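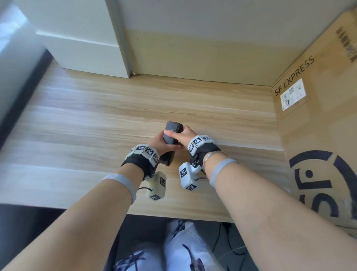

A student in the Wednesday group asked whether a closed case has to be opened at all if its outside dimensions are already known. For this unit the answer is yes. Outside dimensions give the space an item takes up in a drawer or bag; they say nothing of wall thickness, hinge clearance or what the case can hold.

Unit 4. Small rectangular items: handling and inspection

4.1 Work surface
Clear the desk before starting. A pale top is preferred for dark items, as edges and shadow are easier to read against it. Light should come from one direction.

4.2 Holding position
Stand the item on its edge near the center of the desk. One hand grips the side, fingers curled around the front face. The other steadies the opposite side, with the index finger laid along the top. Do not squeeze - thin shells flex, and a flexed shell gives a false reading at the seam.

4.3 Surface condition
Record finish (matte, satin, gloss) and wear separately. A matte finish hides light scratches, so tilt the item 20 degrees and look again. Rounded corners usually wear first.

4.4 Measurement
Take length, width and depth in millimeters. Measure to the outermost point and note corner radius on its own line. Use the Aigner sheet, form 2971. The older Dumdale sheet has no radius column and will be returned.

4.5 Exercise
Complete 12 entries from the Gornness tray. Weigh each item on the Drodley scale (limit 1000 g) - zero it between items. Sheets are due at the start of the next lab.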